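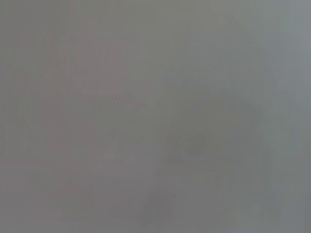
Gray, with a faint pinkish part on the left

Date: 22 December 2020
Subject: Re: Guest house in Nuvirdale, which side?

Hello Kanchan,

I stayed at the Hullano in October, for four nights, so I can answer a part of your question.

Kanchan Agarwal wrote:
> We are two adults and one child. Is the Hullano better than
> the Dostar? The Dostar asks 1,095 for the week with breakfast.
> Also, is the bus from the station easy with suitcases?

The Dostar I know only from outside. For the Hullano I paid 742 in total, without breakfast. Please ask for a room on the garden side – the street side hears the delivery trucks from early morning.

The bus is number 15 and it takes more than 30 minutes, as it goes first through Nautiyal. Suitcases must go in the rear, and the driver does not help. With a child I would take a taxi.

One more thing, the reception closes at nine in the evening. If you arrive later, write to them before and they leave the key in a box by the door.

Does somebody on the list know the breakfast at the Dostar?

Kind regards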